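Linen workshop Pralusberg, notebook
2nd January

First day back after the holiday. The heating was off since the closing and the room was slow to get warm, so I began with the work where I could keep my jacket on: emptying the shelf of mixed textiles beside the window. It should have been done in September. The shelf was so full that new things were pushed in on top of old things, and the lower ones had taken hard folds.

I took everything out before I sorted anything. Last time I tried to sort directly on the shelf and I only moved the mess from left to right. Now the rule is that all goes on the big table, then into piles, and then only the finished piles go back.

The piles of today:

Plain cotton, white and cream. Good condition, a few yellow lines where the fold was. These go to the wash first.
Printed pieces. Different sizes, most of them were bed or table pieces in their earlier life.
Colored cloths without print. Many pinks and reds, so they must wait for their own machine.
Scraps smaller than a hand. Into the bag for stuffing.
Things I do not know. I left them on the chair, please look at them and write your opinion under this entry.

I weighed the plain pile and the scraps bag, since we wish to know how much we really keep. The scraps came to 900 grams, which is less than I expected from the size of the bag. The plain pile I did not write down before I put it in the machine, so this number is lost. Sorry for that.

Wash test with the Cimedik powder: I used the small spoon, not the big one. In the autumn we had white dust in the seams after drying, and I believe we simply used too much of it. The label allows up to 60 degrees for cotton. I ran the plain pile at this temperature and it came out without dust, but one machine is not enough to say it is solved. The yellow lines became weaker. They are still there when I hold the cloth against the window. Somebody in the notebook of last year wrote that soaking overnight helps with this. I will try it with the worst ones only.

After the wash I came to the printed pile, and here I was slow. The prints take much more time than the plain ones. With a plain cloth I can see the creases at once, but on a blotchy print the eye does not find them easily, and I fold a crease into the next fold without noticing. I started to feel for them with the flat hand instead, from the middle to the outside. It works better, and it is also more gentle than pulling at the corners.

The pale one with red, orange and green patches in the print, which lies together with the dusty-pink cloth, has long creases going diagonally over the middle. I do not like diagonal creases. They mean that a piece was put away in a hurry or pulled from one corner, and if we fold it straight on top of them it will never lie flat. So this one should get the iron before it gets any fold. And the pink has to come away from it before anything is damp. I have no wash note for this pink and I do not trust it next to such a light ground.
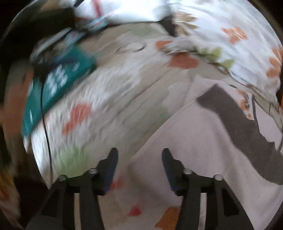

Do we wash the printed pieces before we cut them, or after?

We wash them before, and we dry and iron them also before. Cotton that was never washed by us can still shrink, and then two halves cut on different days will not match. If a piece has no note pinned to it, treat it as not washed.

Color test for the reds and pinks. I did it the simple way: a wet white rag, laid on a corner of the cloth, a heavy book on top, then wait during the coffee. Most of the rags stayed clean. Two showed a light color, so I pinned a paper with "ALONE" on these cloths. I did not come as far as the dusty-pink one, it is first in line for tomorrow. Please do not use the good white rags for this test, take the ones from the box under the sink. I made this mistake myself and one of the good rags has now a spot.

Ironing. The Minami iron is dripping again when it is turned to steam before it is fully hot. I waited until the light was off and then it was fine. There was a little brown water in the beginning, so I let it run over an old towel first. I think we should descale it this week. In the drawer there is still half a packet of the descaler, with the instruction in a language I cannot read, but it has drawings.

The ironing board cover is thin at the narrow end and the metal pattern prints itself through on soft cloth. I put a folded blanket under the cover for the moment. A new cover can be ordered from Plindham together with the pins. I have put both on the list at the door.

Folding for the shelf. I tried 7 pieces in the new way, rolled around a cardboard tube, and the rest in the old way with flat folds. The rolled ones look nice and get no hard lines, but they take more depth and the shelf door does not close well in front of them. Maybe we roll only the prints and fold the plain ones. I would like to compare them after some weeks before we collect more tubes. The rolled ones are on the top board on the left side, please do not unroll them yet.

Labels: the old ones on the shelf edges fell off, the glue was dry. I wrote new ones with the thick pen and fixed them with tape on both ends. The order from top is now prints, colors, plain, unknown. If you find a cloth in the wrong place, the mistake is probably mine from the last half hour, when the light was already bad.

Not finished today:

Color test of the dusty-pink cloth.
Ironing of the patterned piece with the diagonal creases.
The second machine, reds and pinks without the "ALONE" papers, cold.
Descale the iron.
Decide about the pile on the chair.

The plain cotton is hanging on the line in the back. When I left, the thicker pieces were still damp in the hems, so feel there with your fingers before you take them down.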